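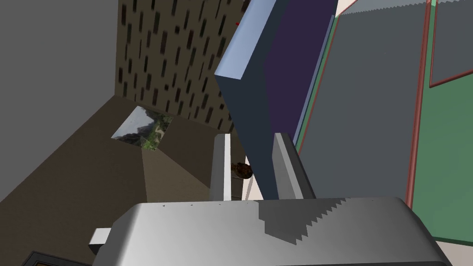

Droris 手先視点シミュレーション記録
データカードおよび取扱規程

1. 概要
本データセットは、室内環境を模したシミュレーションにおける移動マニピュレータの動作を、手先視点の描画画像と制御記録の組として収録したものである。収録数は679エピソードとし、作成および維持管理はDendachが行う。本書は、利用者が遵守すべき事項と、収録時に適用した基準を定める。

2. 版および責任者
改訂日:2023/2/19
管理責任者:Bonifacio Calvo
本版は12月公開の版を置き換える。旧版を用いて得た評価値を、本版の評価値と同一の表に掲載してはならない。

3. 収録内容
各エピソードには次の情報が含まれる。
・手先視点のカラー画像列
・関節角、手先位置姿勢および指の開度
・作業指示文(日本語および英語)
・終了区分(完了、中断、時間超過)
・シーン設定ファイルおよび乱数の種
深度画像は含まない。必要な場合は、シーン設定ファイルから再描画すること。

4. シーンの構成
室内シーンは9種類とし、Grindska形式の設定ファイルで記述する。壁、床、収納家具および小物の配置はシーンごとに定める。家具の配色は識別のしやすさを優先して割り当てており、実在の製品の外観を再現するものではない。
描画に起因する影の段差や、縁に生じる鋸歯状の模様は補正せずに収録した。利用者が平滑化等の処理を施した場合は、その手法とパラメータを成果物に明記すること。

5. 収録時の基準
5.1 グリッパの指は、エピソード開始時に手先視点の画像内に収まっていなければならない。
5.2 扉または引き出しに接近する動作では、手先速度を設定上限の40パーセント以下とする。
5.3 把持対象が指の陰に入る場合も、当該フレームを削除しない。遮蔽の有無は注釈欄に記録する。
5.4 家具との意図しない接触が生じたエピソードは、終了区分にかかわらず接触フラグを付す。
5.5 物体の貫通など、物理計算上の不整合が確認されたエピソードは配布対象から除外し、除外一覧に番号を残す。

6. 注釈および検査
注釈は二名が独立に行い、相違がある場合は管理責任者が決定する。版の更新ごとに40エピソードを無作為に抽出し、画像列と制御記録の時刻対応を検査する。一件でも不一致があれば、同一シーンの全エピソードを再検査の対象とする。

7. 利用条件
研究および教育を目的とする利用を認める。再配布にあたっては本書を添付し、変更箇所を示すこと。学習用と評価用の区分は配布時のものを維持し、評価用エピソードを学習に用いてはならない。

8. 実機への適用に関する注意
本データセットで学習した制御器を、検証を経ずに実機で動作させてはならない。特に、シミュレーションの接触力は実測値による校正を受けておらず、力の上限設定の根拠として用いることはできない。実機試験を行う者は、事前に次の事項を文書で確認すること。
・非常停止装置の動作確認が完了していること
・動作範囲への立入りが制限されていること
・速度および力の上限が制御器の外部で設定されていること
・試験中の監視者が指名されていること

9. 既知の制約
布や紐などの変形物を操作する課題は含まない。照明条件は各シーンにつき一種類であり、照明変化に対する頑健性の評価には適さない。小物の質感は解像度が低く、手先視点の画像のみでは種別を判別できない場合がある。この場合はシーン設定ファイルの物体名を正とする。

10. 不具合の報告
記録の欠落または注釈の誤りを発見した場合は、エピソード番号、フレーム番号および該当する版を添えて、配布元のDaher課題管理票に登録すること。受理した修正は次版の変更履歴に記載する。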